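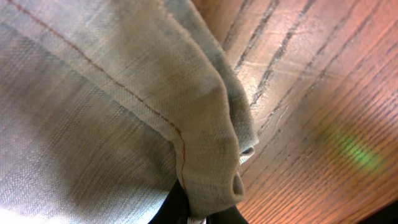 What are we looking for?

People who will help us write, test and pick apart a set of working rules for robots that handle clothes. There are places for nine paid reviewers and one part-time coordinator, and most of the work can be done from home.

Why bother with rules

Every firm that sells a garment-handling arm says it is safe, gentle and reliable. We have read plenty of the brochures. Very few say what "gentle" means, how many garments were tried, who picked them, or what happened to the ones left out of the tally. A machine that does well with a new cotton T-shirt laid flat may be no use at all with a pair of old jeans, and denim is a large share of what comes through repair shops and second-hand sorting rooms.

Nasta is a small working group set up to produce a code of practice for this sort of machine. The first draft ran to 324 clauses. That was far too many, and a good number of them said nothing that could be checked. "Operators should take suitable care" is not a rule. Neither is "grip force should be appropriate to the fabric". We want them gone or rewritten so that two strangers reading them would run the same test and write down the same result.

We should say plainly that we are not sure a code will do much good. Codes of practice have a habit of being signed, framed and forgotten. Some of the group think this one will be used mainly as a badge on a sales page. If you think so too, please apply. We have enough people who like the draft.

What reviewers will do

You will be sent the draft in four parts, a part at a time. For each part you read the clauses, mark them keep, change or drop, and give a reason in a sentence or two. You will also look through a share of our handling records. There are 1,380 of them so far, made with two different arms working on jeans, shirts, knitwear and bedding. Each record is a short run of pictures from the wrist camera plus a log sheet filled in by the operator.

The log sheets are where we most need help. Operators were asked to write down whether a grip was on one layer or more, whether the cloth was held at a seam, hem or fold, and whether the garment was marked afterwards. They did not agree with each other nearly as often as we had hoped. We would like to know if the form is bad, the wording is bad, or the whole idea of asking for it by eye is bad.

Things the draft currently covers, in no special order:

What counts as a failed grip, and whether a second try at the same spot is logged as a new grip
Loose threads, linings and labels, and when a run must stop for them
Checking gripper pads between batches
Where a person's hands may be while the arm is powered
Who may restart the arm after a stop
Keeping failed runs in the published figures
How worn a test garment must be before it can be called "worn"

The last but one has caused the most argument. Two suppliers asked for failed runs to be left out if the operator judged the garment "unsuitable". As we see it, a customer's laundry is full of unsuitable garments. The clause is staying in for now, but it is badly worded and easy to get round, and we would like someone to try.

Who should apply

You do not need a degree and you do not need to have worked with robots. We would be very glad to hear from machinists, alteration hands, laundry and linen room staff, charity shop sorters and people who have been on the floor when an arm was brought in. If you have been told that a machine would make your job easier and then spent a winter clearing its jams, you know things that are missing from our draft.

At least three of the nine places are for people who work with textiles by hand. Two are for people with experience of machine safety, including safety reps. The rest are open.

You must be able to read a dull document closely and say what is wrong with it in writing. You should not be employed by, or hold shares in, a firm that sells garment-handling machines. If you have been in the past, tell us and we will talk about it.

The coordinator

The coordinator keeps the comments in order, chases late ones, and writes up what was changed and what was turned down. Turned-down comments are published with the reason. This matters to us, and it is more work than it sounds - expect to spend a good part of each week on it. You would also run the monthly call, which starts at 6.30 in the evening and has been known to overrun. Some experience of taking minutes at awkward meetings would help.

Pay and time

Reviewers are paid £300 for each part of the draft, on delivery of comments, whatever the comments say. A part takes most people two to three days. The coordinator is paid £4,000 for the whole period, in monthly amounts. Both are freelance and you will need to sort out your own tax.

Work starts in April. Reviewers get three weeks with each part and a week off between them. There is one visit to the test room, with travel paid, where you can watch both arms at work and ask the operators anything you like. The visit is not compulsory but we would urge you to come. A clause about stopping times reads differently once you have stood next to the thing.

Who pays for this

Money comes from Mendell, which runs commercial laundries, and from Escobar, a clothing repair business. Both may well buy these machines. Neither sees reviewers' comments before they are published, and neither can strike out a clause. Vastetti lent us one of the arms and gets no say in the text. You may feel that is still too close for comfort, and you are welcome to say so in your comments.

How to apply

Write to Amparo Ñahui, who is handling applications, using the contact form on this site. Put "reviewer" or "coordinator" in the subject line. We want no more than a page on the work you have done and, separately, your answer to this clause from the present draft:

"The gripper shall not close on folded fabric unless the number of layers is known."

Tell us whether it can be followed, how you would check it, and what you would put in its place. Handwritten answers are fine if you can send a clear scan. We will reply to everyone, including those we turn down, and your answer will not be used in the draft without your say-so.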